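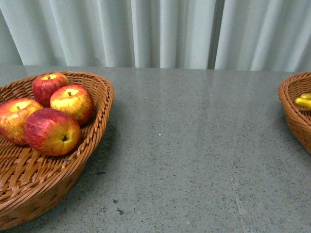
Can a machine do your chores yet? (kitchen and shop)

quezada_mike
Serious question. My wife wants the fruit sorted and the counter clear when she gets home, I want the bolt bins at work sorted. Are we there? I keep seeing clips and I can't tell what's real. Budget is 435 a month if somebody leases these things, lol.

Khadija El Fassi
Depends what you call a chore! Apples in one basket, bananas in the other, on a flat counter with a plain curtain behind it, sure, I think that's doable now. My kitchen has mail and a cat on top of the fruit.

leltholm_dad
Disagree with Khadija a little. Fruit is harder than it looks. A banana is a hook, and two side by side in a shallow basket leave you hardly any room for the fingers. Look how close it all gets: 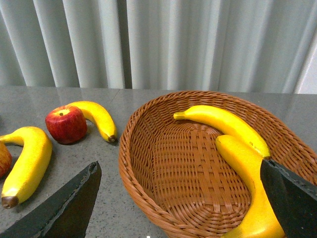
Re: shop floor is a different animal

Alaric Alcantara
I run nights at Coltthorpe and we've had an arm on the packing line since last February. It does one carton size. 182 cartons on a good shift, and then somebody swaps the tape and I'm in there with a screwdriver. So no, Mike, not your bolt bins. A kid with a magnet will smoke it.

leltholm_dad
That's an old fixed setup though, right? The newer ones are taught by doing the job over and over. Veserano had one at their open house and I stood there for 38 minutes like an idiot (my coffee went cold).

Alaric Alcantara
And how much did it put away in 38 minutes?

leltholm_dad
Ok, not a lot. Still more than my teenagers.

Khadija El Fassi
Slow is fine by me, I'm asleep! What I care about is bruised fruit. I'd want to see it try a ripe pear before I let it near mine.

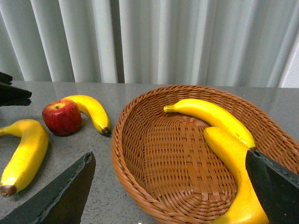

Two bananas in the basket, two more and an apple still on the counter.

quezada_mike
So kitchen maybe, shop no. I'll give it 4 years and ask again. Alaric, what kind of magnet?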